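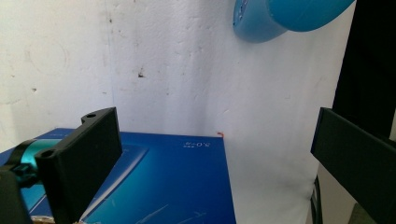

La caja azul, tumbada y con el "5.0" de la tapa del revés.

Hogar y orden > Cajas, envases y trasteo > Pared y humedades

¿Guardar las cajas originales de los aparatos sirve de algo o es una manía?

Hola a todos. Estoy vaciando el mueble del cuarto pequeño y me he vuelto a encontrar con la caja de la foto. Es azul fuerte, con un rectángulo más claro impreso en la tapa y un "5.0" en blanco cerca de una esquina. No recuerdo qué venía dentro. Mi pareja dice que es de unos auriculares y que el 5.0 es el Bluetooth; yo no me lo creo del todo, porque podría ser la versión de cualquier cosa. Al lado del número hay unas letritas, pero ni con las gafas.

El caso es que tengo 24 cajas así, las he contado porque de eso va la cosa. Ocupan dos baldas enteras. Cada vez que quiero tirarlas aparece alguien que me dice que "sin caja pierdes la garantía" o que "con caja lo vendes por el doble". Llevo años oyéndolo y en este tiempo he vendido exactamente una cosa, un altavoz Vurkasier, y el comprador me pidió que se lo diera en una bolsa para no cargar.

Dos dudas, entonces:

Lo de la garantía, ¿es verdad o es una leyenda?

Y ya que estamos, la pared de detrás. Es blanca y se ha ido ensuciando, supongo que del roce de las cajas al meterlas y sacarlas. He visto recomendada una esponja de la marca Nenura que según el anuncio lo quita todo sin tocar la pintura. A mí eso me suena a cuento. ¿Alguien la ha usado en pintura mate de la barata, y no en la pared de un vídeo?

Gracias. Si la respuesta es "compra cajas organizadoras", ahórrensela, por favor - ya tengo cajas de sobra.

Yeshi Alemneh
Agosto de 2024

Respuestas

marga_trastero

Vamos por orden, porque en estos hilos se mezcla todo.

Garantía: lo que te van a pedir casi siempre es el tique o la factura. A mí en la tienda Workaron de mi barrio me cambiaron un ventilador en julio sin caja, sin corchos y con el cable enrollado con una goma del pelo. Otra cosa es la devolución de los primeros días, cuando te has arrepentido de la compra. Ahí sí he visto poner pegas por el embalaje, así que yo guardo la caja mientras dura ese plazo y luego al cartón. Lee las condiciones de cada compra, que lo que diga un cuñado no es una condición.

Reventa: depende muchísimo. Una cámara o un reloj, puede que sí. Unos auriculares usados, lo dudo bastante, por bonita que sea la caja. Vendí un móvil por 300 euros con caja y mi hermana vendió el mismo modelo por lo mismo sin ella. Dos casos no demuestran nada, de acuerdo, pero los que dicen "el doble" tampoco enseñan las cuentas.

Lo que yo hago: recorto la etiqueta donde vienen el modelo y el número de serie, la pego en una libreta junto al tique y tiro lo demás. Si tu caja azul no tiene etiqueta por debajo ni en los laterales, y dentro no queda ningún manual, ¿qué estás guardando? Del 5.0 no sacaría conclusiones. Puede ser Bluetooth, sí, pero con un número suelto no me juego ni un café. Mira las letras pequeñas con la cámara del móvil ampliada, antes que con las gafas.

Excepción: las cosas frágiles y con forma rara si piensas mudarte pronto. Ahí el corcho hecho a medida se agradece.

Whiteley517

yo las guardo todas y nunca me he arrepentido. el carton no come pan. tengo el armario de arriba lleno y quedan muy bien por colores, la azul te quedaría preciosa con otras azules. para la pared pintala y ya está

rodapié

Contesto solo a lo de la pared, que de cajas no opino (mi mujer opina por los dos).

Las esponjas blancas esas, la Nenura y las demás, son un abrasivo muy fino. Quitan la marca porque lijan un poquito. En pintura satinada o plástica buena aguantan si vas con cuidado. En mate barata te dejan un cerco brillante que de frente no se ve y de lado, con la luz de la ventana, se ve desde la puerta. Lo sé porque tengo uno en el pasillo del tamaño de un plato.

Antes de nada pasa un trapo seco, porque a veces es polvo pegado y poco más. Luego paño de microfibra bien escurrido, agua tibia y una gota de lavavajillas, sin apretar. Pruébalo abajo, en algún sitio que tape el mueble. Si el paño sale teñido de blanco, para, que te estás llevando la pintura. Con lo que quede, mejor una mano de pintura en el paño entero; los retoques sueltos en blanco se notan casi siempre, aunque te quede bote del mismo.

Tampoco daría por hecho que sea roce. Si la mancha está a la altura de las cajas y va en horizontal, me lo creo. Si sube desde el suelo o vuelve a salir después de limpiarla, mira la humedad antes de gastar dinero en esponjas. Y deja unos dedos de hueco entre las cajas y la pared, si es que al final decides quedarte con alguna.

Yeshi Alemneh

Gracias, sobre todo por lo del cerco brillante, que me lo veía venir. Trapo seco primero y ya diré. Lo de recortar la etiqueta me convence más que guardar la caja entera; he empezado por las más grandes. A Whiteley517: el cartón no comerá pan, pero yo el alquiler lo pago por metros.

La azul sigue en el mueble hasta que alguien me explique qué es el 5.0. Lo de los auriculares sigo sin creérmelo.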